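Skirting a double wide before winter: vinyl or insulated panels?
Forum: Manufactured Homes > Exterior and Underbelly

fadura_lot38
We closed on a used double wide in Nultholm and the skirting is shot. Half the panels on the north side are cracked and the access door is held on with wire. I want it done before January.
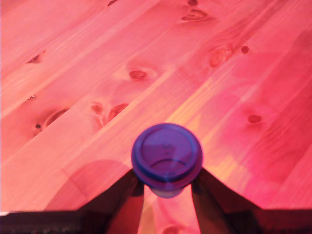

I have two quotes. One is plain vented vinyl, the other is foam-backed panels at a little over twice the price. The underbelly insulation was replaced by the last owner and looks fine from what I can see with a flashlight. Is the foam worth it, or am I paying for something the belly already does?

pierandbeam
What are your winters like? If you get a few light frosts, go vinyl and spend the difference on heat tape. If the ground freezes hard, the foam keeps the crawl space warmer and your water lines will thank you.

fadura_lot38
Ground freezes. Not every year, but we had two bad weeks last winter according to the neighbor.

Jasmina Kadrić
I've had the foam-backed kind on my place in Vukomgate for six winters. Before that, vinyl. My lines froze twice with the vinyl and haven't since. The floors are less cold in the morning too. My electric bill went down some, but I also changed the furnace filter housing that year so I can't say how much was the skirting.

rusty_hitch
I'll disagree with the foam. Skirting isn't meant to be your insulation. Your belly wrap and your heat tape protect the pipes. Mine is plain vinyl, bought in boxes for 359 plus the track, and I put it up myself over a long weekend. Never had a freeze. Check that the heat tape works before you spend anything.

pierandbeam
Heat tape quits when the power goes out, though. That's when pipes freeze.

rusty_hitch
So will any crawl space if the power is out long enough. Foam buys you a few hours.

Jasmina Kadrić
A few hours was enough for me. Our outages are short.

mh_tom83
Whichever one you pick, ask both installers how they handle frost heave. The first crew I hired set the bottom track tight to the ground and ran the panels full height with no play. The ground came up in the cold and the panels buckled. You need room for the panel to slide up into the top rail. Stiff foam panels are worse for this if they're cut too long.

fadura_lot38
Neither one mentioned it. I'll ask. What about vents? The foam quote says "vents optional."

mh_tom83
Look at your local code and your home's manual. Some places let you cut back on vents if there's a full ground vapor barrier. Do you have one?

fadura_lot38
There is black plastic down but it stops a few feet short on the side by the steps.

mh_tom83
Fix that first. Overlap the new piece by at least a foot and tape it. It's cheap, and you won't get under there easily once the skirting is on.

farina_park_res
Check with your park too, if you're in one. Ours at Farina only allows two colors and wants to see the panel sample. I had to send a box back and lost 100 on shipping.

fadura_lot38
We're in a park. The rules say "neutral color" and nothing else. I'll get it in writing.

rusty_hitch
And get two access doors. One by the water shutoff and one at the far end. You don't want to belly crawl the whole length of a double wide to reach a drain.

fadura_lot38
Update: I called both. The vinyl guy said he leaves two inches of play at the top. The foam guy said he'd have to check. I plugged the heat tape into a meter and it draws power, so that part is working. Leaning toward vinyl all around, with rigid foam board behind it on the north side only. Anybody done it that way?

pierandbeam
I have. Use board rated for ground contact and keep it off the vents. Mice like to chew it, so put hardware cloth along the bottom.

Jasmina Kadrić
I'd still do the whole thing in foam if the money is there, but the north side is where mine froze both times.

fadura_lot38
Thanks. Vapor barrier goes down first, then I'll order.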